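Home News Workshop Contact

Ottavio Gentile looks after the hand-held grippers at Larkeck. There are 25 of them, and he checks each one before it goes out.

"I start with the fingers," he said. "I close them slowly and watch whether they meet square. If one is tilted, I loosen it and set it again."

Screws come next, then the cables. Gripper 271 has been on his bench twice since December. "Same jaw both times. I changed the screw and it held."

Yamuna Mathew keeps the repair log. She asks for a line on every job, even a short one.

Gentile finishes with a grip test on a tennis ball. "It's round and it gives a little, so a bad jaw shows up fast," he said.
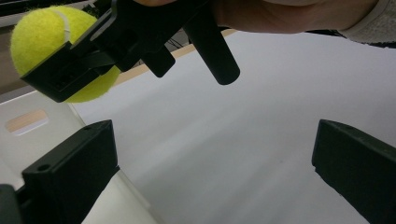
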